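The Best Business Advice I Got Was About My Invoices

I went freelance in January with a laptop, a folding desk, and no idea how to ask people for money. The design work was the easy part. My first client was lovely, paid late, and then paid late again, and I kept sending these cheerful little emails that said "no rush!" (There was a rush. My rent was due.)

Then I met Meenakshi Lodhi, who has been keeping the books for small outfits for 19 years and now runs a two-person practice called Betley. I showed her my invoice and she laughed out loud. No due date, no late fee, and my bank details squeezed into the footer in gray type.

"You're making it hard for people to pay you," she told me. "Put the date at the top, in bold, and make it soon."

So I did. I also started asking for a deposit before I opened a single file, which felt terribly rude for five minutes and then felt wonderful. I lost one prospect over it. Umesh Prajapati, who sells packaging through his company Ukska, says he'd have been glad to lose that one too – he once waited five months on a job that took him an afternoon.

The other thing I changed was when I do the paperwork. I used to save it all for the end of the month, and by then I'd forgotten half of what I'd done. Now it happens at 4 p.m. the day a job wraps, with a cup of tea and the radio on, and it takes me about 19 minutes. My emails are shorter too, and I've quit saying "no rush." My slow first client? Still lovely, and on a deposit like everyone else!

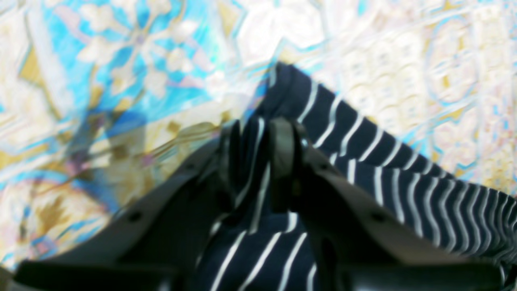
Holding on to the stripes: navy blue and white fabric, gathered at the center.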